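Warkness Opens Shared Desk Floor in Dosside

DOSSIDE — Warkness will open a shared office floor in Dosside in January, with 46 numbered desks for small firms and people who work on their own. Desks can be booked by the day or the month.

The floor was refitted over the fall. It has white desks with power and cable access set into the tops, mesh chairs on casters, and fabric panels between one row and the next. Every desk has a number on its panel, and members book by that number. 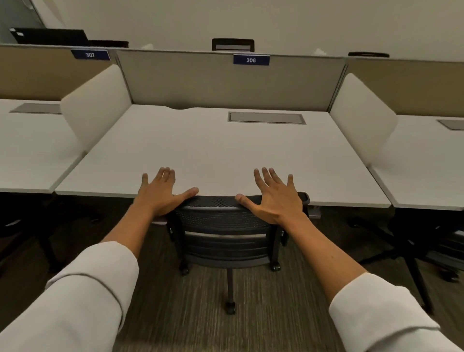
Elsie Kereama said she had spent 19 months working from her kitchen table and mostly wanted a proper chair and the same desk each morning. She has booked a place through the spring.

Warkness asks members to leave each desk clear at the end of the day and to push the chair in under it. Cleaning starts at 7 p.m., and anything left out goes to the front desk.

"People want to walk in, find their number and start work," said Meenakshi Marar, operations manager at Warkness. "We spent most of our time on the desks and chairs — that is where our members spend theirs."

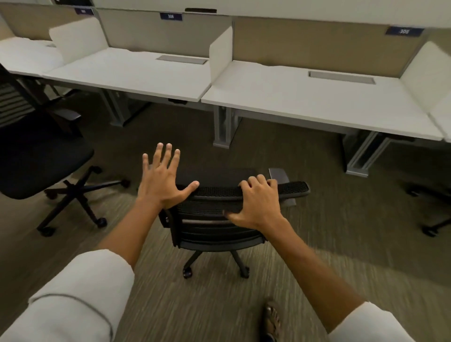 Desks and office chairs on the Warkness floor in Dosside.

A monthly desk costs $300, or $200 for members who sign up before opening. Bookings are handled through Cikora, the Warkness member site. Tours are held each afternoon at 3 p.m. and can be arranged at the front desk.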